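Workshop Tips for Small Businesses That Make Their Own Samples, Labels and Displays

Posted by Signe Laxdal, 2022-09-08

Customers see your packaging and your sample table before they hear a word from you. If you make those things in-house, a few habits in the workroom will keep them looking like they came from the same company.

Start with color. Paint, paper and vinyl all look different under different bulbs. Put the same type of bulb in every fixture over your work area, and write the bulb type on a piece of tape inside the supply cabinet so the next person buys the same thing. Check color matches once by the window and once under the lights.

Keep one plain wall clear if you take your own product photos. Wipe it with a damp cloth and a drop of dish soap, then go over it with clean water. Hard scrubbing leaves shiny spots on flat paint. 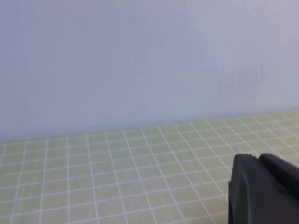
Smudges on a pale wall are easy to miss until the photos come back.

Make a master copy of every label and tag. Print it at full size, write the paper stock and printer settings on the back, and put it in a plastic sleeve. When you reorder, compare the new batch to the master, never to the last batch. Small shifts add up. At Prevcombe we once laid out tags from two years side by side and the blue had drifted almost to purple.

Cut with a fresh blade. We change ours after about 246 tags, sooner on heavy card. Use a metal ruler with a cork back, and make two light passes where you'd be tempted to make one hard one.

For stickers on boxes, cut a corner guide out of scrap card. Set it against the edge of the box, line the sticker up with it, and press from the middle outward. 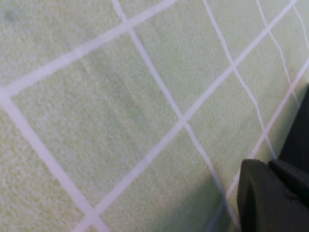
A guide also lets a new person do the job on the first day without asking where everything goes. Write the product name on it and punch a hole so it can hang on a nail.

Store printed material flat and away from the heater. Rolled banners should go on a tube with the printed side out. If a banner has already curled, lay it face down overnight with books along both ends.

Wrap sample kits in tissue before they go in the mailer. Pallavi Bansal packs ours and puts the business card on top of the tissue, where people find it first. Eight kits fit in one of our shelf bins.
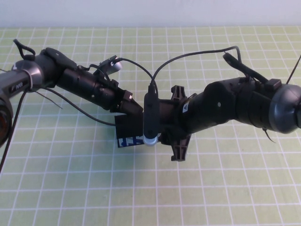 White grid lines on a pale green mat.

Adhesive residue comes off most hard plastic with a little cooking oil left on for a few minutes. Wash the spot with soapy water afterward or the next label won't stick. Test painted surfaces somewhere hidden first.

Go through the label drawer every July and recycle anything with an old logo or phone number.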